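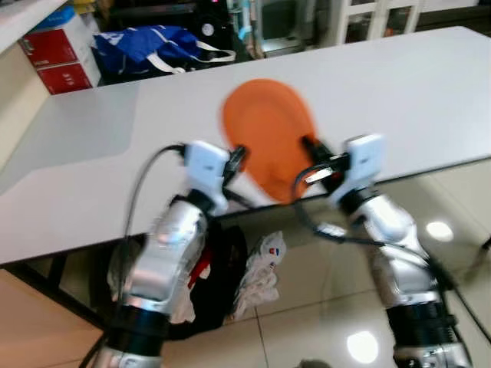
Silicone lids (also called stretch lids, suction lids or, in my family, "floppies") are flat, bendy covers used to close bowls, pans, mugs and half-eaten melons without resorting to cling film. I've kept this entry going on the Stiltby household pages for a while now, and I'm very fond of the things, so forgive me if I run on a bit! They come in every colour going, though the sort I'd point a beginner towards is something plain, flat and brightly coloured, like the orange disc over the white table, because a bright one doesn't vanish at the back of a cupboard. Whether you call a piece like that a lid, a mat or a soft plate depends rather on what you do with it, and plenty of kitchens use the same one for all three.

Types

There are two main families. The flat suction lid simply sits on top of a bowl with a smooth rim, and you press the middle down to push a little air out. The stretch lid is thinner and has tabs, and you pull it over the edge like a swimming cap (with about as much dignity). Flat ones are easier on the wrists. Stretch ones cope better with odd shapes, and I've had one over a square dish for 5 days with no trouble at all.

Mats are a cousin of both. They tend to be thicker and have ridges or a honeycomb pattern, and they go under hot pans. A ridged mat makes a hopeless lid, by the way. I've tried.

Sizes

Most people want a small one for mugs and a bigger one for mixing bowls. My most used is 24 cm across, which fits my big Isterlow bowl with a bit of overhang, and the next is 17 cm, for the saucepan. Measure across the outside of the rim, and if you're between sizes go up!

Use

Suction lids like a smooth rim, so glass, glazed china and steel are all good. Wood isn't, and neither is anything chipped. Wipe the rim first. Don't fill right to the top, and lift an edge before you put a covered bowl in the microwave so the steam can get out. Check the maker's leaflet before putting one in the oven, as they do vary.

Cleaning and smells

This is the weak spot, I'm afraid. Silicone hangs on to onion, curry and washing-up liquid (the scented kind especially). Kalkidan Yimer, who looks after the Negussie pages on this site, wrote to me in May to suggest a paste of bicarbonate of soda left on overnight, and it did wonders for my small one, though the big one still has a whiff of garlic. Washing by hand in unscented liquid helps as well.

Storage

Flat, in a stack, under the baking trays. I used to stand mine in a Stodden plate rack and they flopped over every single time, so now they live in the drawer with the tea towels.

See also: beeswax wraps, pan lids, trivets

Last edited 4 Jul 2025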